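What the arms took off us at Tadlow

Sixteen months now since Skasitz put the arms in at Tadlow. People keep asking if I've lost my job. No. Still there, still on earlies, clocking in at 6. But it isn't the job I had and I think we should say so out loud.

Used to be we packed toy block sets by hand. 800 boxes on a good shift, 26 of us down two benches, radio on, everyone talking. The arms do 1037. Fine. Nobody's wrists miss it, mine least of all.

What's left for us is checking. You sit, blocks come to you, you look for splinters, bad cuts, an arch that rocks. Two at a time, pass or bin. Quieter work. Lonelier too, you're six feet from the next person and the old chat doesnt carry over the line.

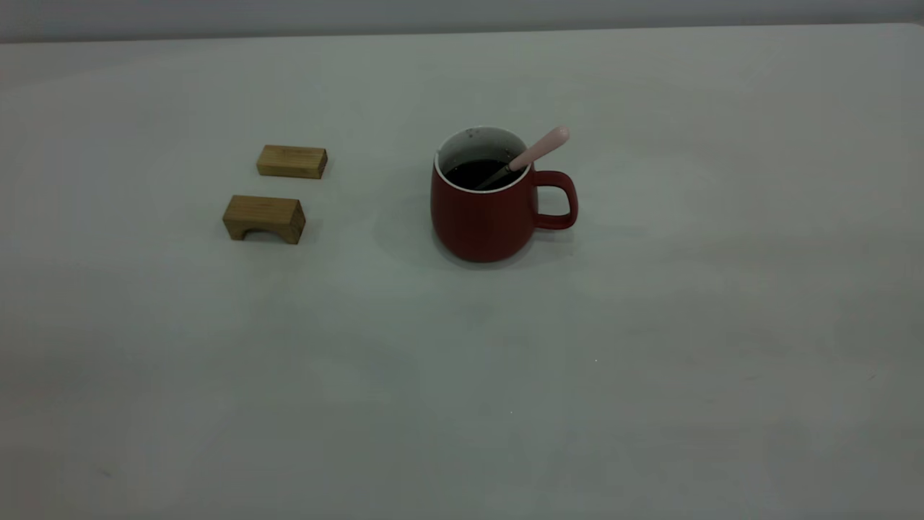
Checking table, arch and straight block, with a mug of something dark. Tadlow, February.

Management calls this "upskilling". Is it? I knew good wood from bad wood before any arm turned up. Only difference is now it's the whole shift, and a screen from Fomano keeps score of how long I take over each piece. Slow down for a tricky one and the number goes amber. So people stop slowing down. Then the bad ones go out the door, and we get a talk about quality.

I'm not against the machines. The Matar site got them first and the lads there say their backs are better. Good. But they got a say in how the breaks worked, and they rotate jobs every couple of hours. We got a leaflet.

So, what I'd ask for. Rotate us. Turn the timer off, or at least let us see what it's used for. Put the tables closer togther so people can talk. None of it costs much next to what those arms cost.

And share some of the gain. 237 extra boxes a shift and my pay packet hasn't moved.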